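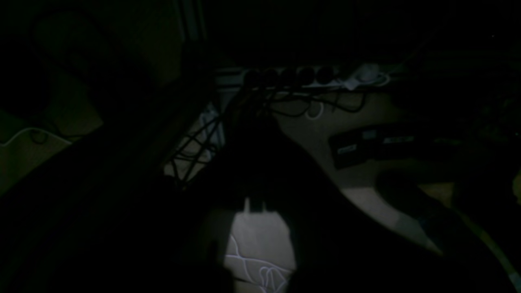
*Power strip at floor level, five black plugs and a white one on the end.*

# Sastulstead Rooms: power, heat and wifi FAQ

Quick answers for guests. Will add more when theres time.

**Can I plug in my own power strip?**
One per room, yes. Straight into the wall. Never one strip into another, that's the main thing we get wrong-footed by every winter.

**What can't go on a strip?**
Heaters, kettles, hair dryers, irons, air fryers. Wall outlet only, one at a time. Chargers, lamps, laptops, all fine.

**Half my room went dark. What now?**
Unplug whatever you turned on last. Then the breaker panel, end of the hall by the linen closet. Flip the tripped one fully off, then on. Trips again? Leave it off and call the desk.

**Is the desk open all night?**
No. Closes at 10 p.m. After that use the night number on the back of your door. Power, water and lockouts only please, not wifi.

**Why is the heat slow in the Vergara wing?**
Old radiators. Give it 90 minutes from cold. Turning the dial all the way up doesn't make it any faster. The heat is capped at 70 degrees in every room, both wings.

**Can I bring a space heater?**
Not your own. We have 2 oil-filled ones to lend, first come. Ask at the desk, no charge.

**Wifi name and password?**
Network is Elterar-Guest. Password is on your key card sleeve. Changes in November, so if you're a returning guest the old one won't work.

**Wifi keeps dropping.**
Forget the network, join again. Still bad? Tell the desk your room number and what device. Rooms at the far end of Grultutau wing get a weaker signal, the lounge is better for video calls.

**Can I charge an e-bike or scooter in my room?**
No. Bike shed behind the parking lot, outlets in there. Bring the battery in after if you want, just dont charge it inside.

**Extension cords under the rug?**
Please no. Along the wall, or not at all. Same goes for cords shut in doors or windows.

**Outlet is loose, or smells hot.**
Stop using it. Call the desk or the night number, any hour. We'll move you if we have to.

**Is there a charge for electricity?**
Included for normal stays. Monthly guests pay a flat $44, on the first bill of each month. No meters in the rooms.

**I left a charger behind.**
Lost property box at the desk. Email us teh room number and what it looks like. We can mail it, you cover postage.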